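5/10/19

Progress note, Nandmont tool library, for Acuña (small grants)

Sending this in one go, sorry for the fragments. Numbers first, then what's stuck, then what we need from you.

**Where we are**

- 246 items on the shelf list now. Started the year with a spreadsheet that stopped halfway down.
- 16 kits sorted, checked and tagged. Kit = a case with its tools, plus a bag for the bits that don't fit the case.
- 4 kits still open, missing pieces. Two of those are socket sets with nothing in the small sizes.
- 26 households signed up to borrow. Up from January, when we only had the people who gave us the tools.

**Sorting**

Took longer than we told you it would. The donated cases come in with the wrong tools in them — a pair of pliers jammed where a ratchet goes, three kinds of hex keys in one slot. So every case gets opened flat on the table, everything out, then back in by the cutouts. If the shape doesn't match anything we have, it goes on the missing list and we move on. We were losing whole evenings hunting for one screwdriver bit.

So-ying Yang wrote up the order of work and it's taped inside the cupboard door. Case first, then loose tools, then tape and fasteners, then the tag. People do follow it mostly.

Tape got its own shelf. We had rolls in every drawer and kept buying more. No tape purchases since, and none planned this quarter.

**Tags**

The Atosura tags are OK but the glue gives up on textured plastic, so on the molded cases we tie them to the handle instead. Wish we'd tested that before ordering the full pack. There is enough left for the rest of the hand tools, not for power tools. Different tag needed there anyway becuase of the safety card.

**Money**

Shelving is paid. Tags paid. The Unum invoice for the lockable cabinet came in a little over the quote, delivery was charged separate. I moved it out of the printing line, which we've barely touched. If you want that as a formal budget change, send me the form and I'll fill it in the same day. Nothing else has moved.

**Not done**

- Borrower handout. Draft exists, too long, needs cutting to one side.
- Late returns. We have no rule yet. At the moment it's a phone call, and it works for as long as I'm the one calling.
- Power tools. Untouched until the cabinet is bolted to the wall. Landlord has said yes by phone, waiting for it in writting.
- Weekend opening. Asked for a lot. Can't staff it before the kits are finished.

**Next**

Close the open kits, or split them up for spares if the parts don't turn up. I'd rather split them, So-ying wants to wait. Then the handout, then the cabinet. Second payment would help before the power tools start, there are test plugs and cord covers to buy and I'd like to get both in a single order.

Please tell me if the item list should come as a spreadsheet or printed. Last time you asked for both.
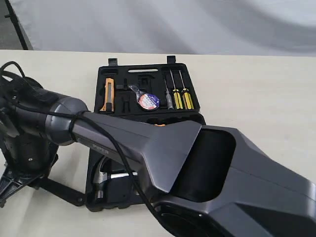
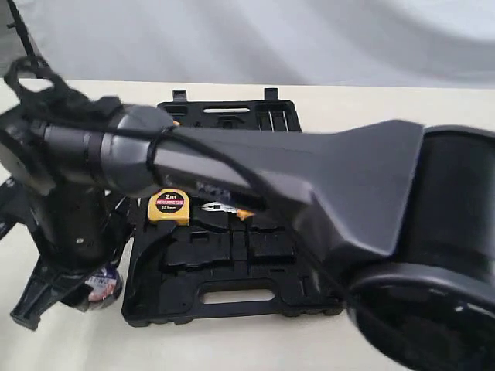

*Sorting table, Nandmont. Open tool case in the first photo, roll of tape in the second.*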